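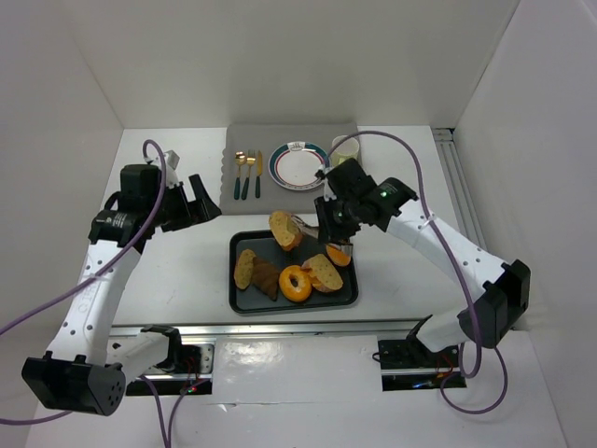

Subject: Re: [smallhouses] Evening meal, one table or many?

On 2021-06-16, a member wrote:

> We have six rooms and have served only breakfast until now. Guests ask
> every week if they can also eat with us in the evening. I am thinking of
> one long table and one fixed menu at seven o'clock. Has anybody tried
> this? My fear is that people do not want to sit with strangers, and that
> I will cook for ten and three will come.

Hello all,

I can answer a little, as we have done evening meals at our house outside Feltthorpe for some years. Please excuse my English where it is stiff.

We began with the long table. It was good in summer, when walkers stay and everybody has the same subject. In December it was not so good. Couples who come in winter want to be quiet, and one loud guest was enough to make the whole table silent. Now we have the long table for those who choose it, and two small ones by the window. We ask at the time of booking and write the answer next to the name.

About the number of guests: I do not cook without a booking before noon. This sounds strict, but I have had very few complaints. Last year we served 736 evening meals, and for most of them I knew the number already at breakfast.

The costs I had guessed badly. I put aside 1000 pounds for the kitchen and in the end I paid 1477. The biggest part of the difference was the second-hand Buschmann warming cupboard, and I would buy it again before anything else. It lets me finish the main dish at half past six and still come out to say good evening. The Midisa plates were a mistake. They are pretty, but too wide for our dishwasher, and I wash them by hand at ten at night.

For laying the table I have become simple. One mat, one spoon, one fork, one knife, and the food comes on a tray or in bowls which people pass to each other. I like a bit of colour with it, for example dark green handles with gold-coloured metal on a grey mat, and then I leave out the flowers, which only take space from the bread.

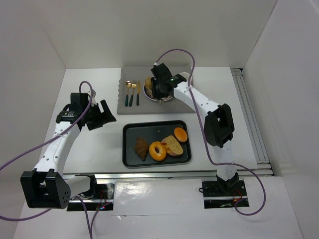
One member answered me off the list that a fixed menu is the real difficulty, more than the seating, and that at her house a third of the guests do not eat meat. I agree with her. Our way is to make the main dish without meat four evenings out of seven, and to say it on the booking page.

Does anybody use the Jotel booking calendar for meals as well as for rooms? I would like to know if it can send the guest a reminder in the morning. At present I write these messages myself, and twice I have forgotten.

With kind regards from Feltthorpe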